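I have kept a rain gauge log for 15 years, and for most of that time I recorded the wrong number during snow. Last December I went back through the winter entries to see how bad the error was. What follows is mostly notes to myself, posted in case another backyard observer has the same problem.

The gauge is a plain manual cylinder with a funnel and an inner measuring tube. In summer the procedure is simple. Rain falls into the funnel, collects in the tube, and is read to the nearest hundredth of an inch at 7 a.m. In winter the funnel and tube come off, snow falls straight into the outer cylinder, and you melt the contents before measuring. I did all of that. What I didn't do was check the catch against anything else.

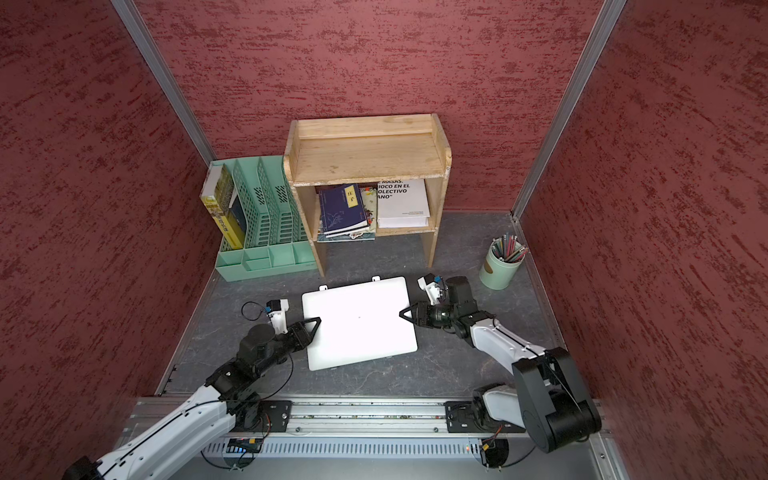
Wind is the main cause of undercatch. Air speeds up as it passes over the top of the gauge, and light flakes get carried across the opening when they should have dropped in. Rain suffers from this too, but raindrops fall faster and the loss is small. The paper logs are shelved with the other books and papers, in the lower compartment of the little wooden unit, and going through them I found 141 snow entries with a wind note beside them. The windy ones were low almost every time I had a second measurement to compare with.

The second measurement is a core sample. You put a white board on level ground before the storm, let the snow build up on it, then press the outer cylinder down through the snow, slide something flat underneath, and lift the whole plug out. Melt it and measure it exactly as you would the gauge catch. The core tells you how much water is in the snow on the ground at that spot. If the board is in a drift or a scoured patch, the core is no better than the gauge.

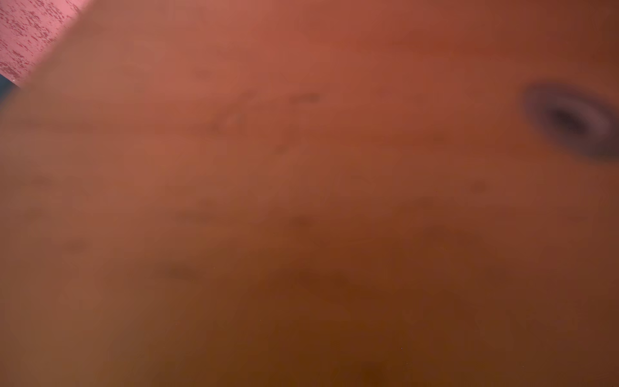 *Warm tones, close up.*

Azucena Gallegos, who reads the gauge over in Prekberg, takes cores at three spots and writes down all of them. Her site is more open than mine and she gave up trusting the cylinder in wind a long time ago. I asked how she decides which core to report. She picks the one where the depth is closest to the average depth across the yard, and keeps the other two in the remarks. I have adopted this. It takes an extra ten minutes and cold fingers.

Converting the old entries was slower than I expected. I had depth readings for nearly all of them but cores for only a fraction. It is tempting to apply the ten-to-one rule (ten inches of snow to one inch of water) and fill in the rest. I tried it on the entries where I did have a core, and the ratios were spread too widely for that to be useful. Wet snow near freezing came in well under ten to one. Cold, dry snow came in well over it.

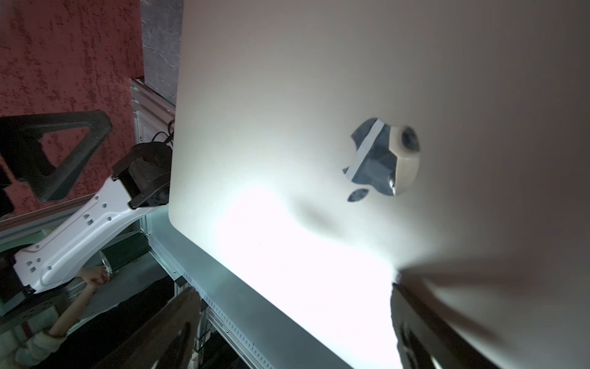 So the entries without a core stay as they are, with a flag. I would sooner have a low number marked as low than a made-up number that looks clean. The flag goes in its own column, because I once put flags in the same cell as the value and the monthly totals dropped every flagged day without any warning. I found that one by hand, adding up a February on paper.

Two smaller points on technique:

- Melt the catch with a measured amount of warm water and subtract it afterward. Waiting for it to melt on its own is fine if the gauge is covered. Uncovered, you lose some to evaporation.
- Brush the snow off the outside of the cylinder before you bring it in. It will otherwise slide down into the pan and get counted.
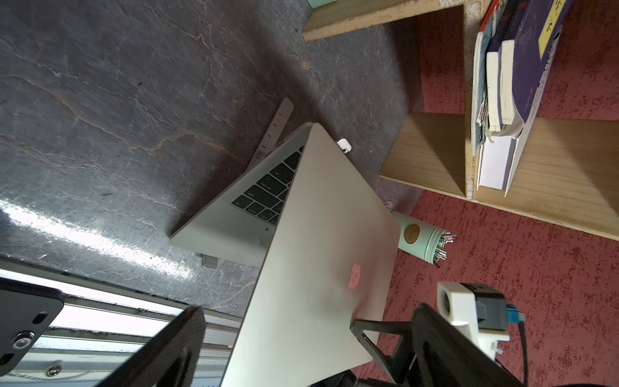 Siting is the other half of the problem. My gauge was on a post by the fence, fully exposed to the northwest. Elvia Arellano suggested moving it toward the shrubs, at a distance of at least twice their height, so they slow the wind without blocking the snow. I moved it in the fall. The first three storms since then gave gauge and core readings much closer together than before – though none of the three had much wind, so I am not drawing anything from that yet.

I am leaving the old post in the ground. If I can find a second cylinder of the same diameter before next winter, it will go back up there and I will run both positions side by side, with the same reading time and the same snow board for the core.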